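Trarnville: the table by the door

24 Jul 2023

The pine table at Trarnville is where everything lands between coming in and being put away. I have been adding to this gallery since September, when I gave the downstairs rooms a page each, and the table has the fullest page of the lot. The first set covered the shelves and the second the hooks in the hall.

The table itself is older than most of what sits on it. It is pine, knotty and a warm honey colour, and it came from Mazurek, a second-hand furniture shop that had it at the back under a pile of rugs. It cost 33 pounds. The top was sanded down and oiled by hand, two coats, and it has needed nothing since apart from a wipe with a damp cloth.

Coats and jackets

Jackets are supposed to go on the hooks. In practice they go on the table first, usually in a heap with the lining showing. A dark jacket like this one, with the grey lining, cream trim and an orange label, is easy to find by the label when there are several piled up.

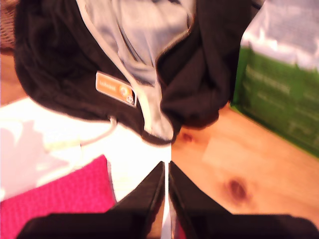
Pouches and small bags

Small zipped pouches hold the things that would otherwise roll about in a drawer: chargers, plasters, spare keys, coins for the car park. Bright colours are best for this. I used to have a grey one and it spent most of its life at the bottom of a rucksack.

When I sort the table I do the pouches before anything else. Each one is emptied, shaken out over the bin and closed again. Receipts go in a Fetovel box file, the kind with a spring clip, and anything that doesn't belong is moved to the right room. The whole job takes roughly 7 minutes if the post has been dealt with already and a good deal longer if it hasn't. 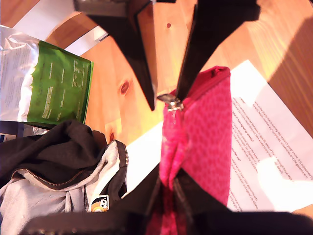

Pink zipped pouch on the pine table, with a green and silver packet to the left.

Packets are kept flat where possible. They slide under other things and get forgotten, so I now stand them in a narrow tray made by Cunix, which was meant for letters. It holds more than it looks as though it should.

Patterns and labels

The pink print is made up of small, slightly darker red dots in uneven rows, and the black tag sewn into the seam reads marimekko in white. I like a label on the side seam. It gives you something to look for, and it tells you which way round you are holding the thing.

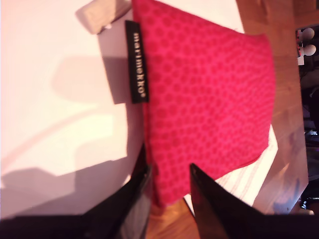
Fabric of this sort creases as soon as it is folded, and I don't iron it. A night under a couple of heavy books is usually enough. If a pouch needs washing I turn it inside out, do it by hand in cool water and dry it on a towel — never on the radiator, which left one of my older ones with a zip that sticks halfway.

Shopping and paper

The far end of the table takes the shopping. Food for the animals goes out to the cupboard under the stairs, where there is a bin with a lid, but it often waits on the table for a day or so. Carrier bags are folded and kept for the next trip. Leaflets and printed sheets are read once, then either filed or put out with the recycling.

I tried keeping separate baskets for all this. They filled up and stayed full, and I gave them away. Having everything out on the wood means it has to be cleared before the table can be used for anything else, and that has worked better than any of the storage I have bought.

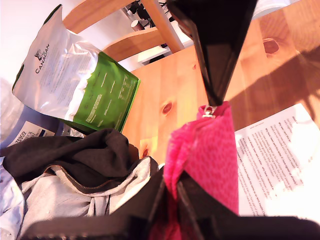
Pet food, a Tesco package, a dark jacket and a sheet of print, with the pink pouch held up by its zip pull.

The light in this room comes in low and strong on bright days, and part of the table is nearly always in shadow. The knots show up well in it. It also shows every crumb, so bright days tend to be the days the table gets cleaned.

The other galleries from Trarnville are listed on the rooms page. The kitchen set is next, once the shelves above the sink are back up. Those came from Mazurek as well and are waiting for new brackets — the old ones were two different lengths.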